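Forum > Mobile manipulation > Rules and good practice
Thread: Clearance rules for arms working in shared rooms

plumbline_77
Posted Nov 18, 2018
Our site lead wants us to adopt the Dullport checklist before we let the arm run in any room people also use. It has 273 line items. I have read it twice and I still can't tell which ones would prevent an accident and which ones are there so somebody can sign something. Has anyone worked under it?

grist
We did, for one season. Half of it assumes a fenced cell. Item after item on light curtains, and then one sentence on soft furniture. We skipped to the speed limits and the stop button drill and left the rest in the binder.

plumbline_77
That's what I was afraid of. What did you use for speed?

grist
30 percent of rated near anything with a person's stuff on it, 50 in open floor. I won't pretend there is science behind it.

Loredana Villa
I don't agree with skipping. The boring part, the walk-through by room type, is the part people get wrong. "Shared room" covers closets, equipment with cables, floor edges and the lounge, and each wants its own entry. Ours, all from one site:
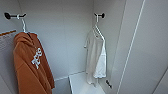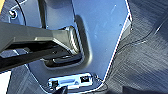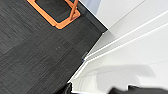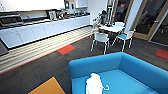 Those get separate entries on our sheet: hanging fabric, plugged-in hardware, floor boundary, upholstery. One blanket speed number tells you nothing about a sleeve or a cable.

grist
Fine, but did splitting them up change anything you do, or did it just make the sheet longer? I've sat through the Gusari training and the Plastum one, and both love categories. Neither trainer could tell me what an operator does differently in category three.

Loredana Villa
Fair about the trainers. For us, yes. Fabric entries ban closing the fingers on the way in. Cable entries need a named person at the stop. The floor one is weak, I admit it.

ohmwrecker
Who checks that the named person is looking at the arm and not at a phone? Every rule set I've seen stops right there.

Loredana Villa
We swap that person every 30 minutes. It's written down. Whether it helps, ask me in December.

plumbline_77
So your sheet is how long?

Loredana Villa
2 pages. We threw out most of Dullport and kept the walk-through.

grist
Then we agree more than I thought. I'd still like to see incident numbers from somebody who isn't selling the course.

ohmwrecker
Ďurica was supposed to publish some. Still waiting.

plumbline_77
I'll take the two-page idea to our lead and report back. Not expecting much.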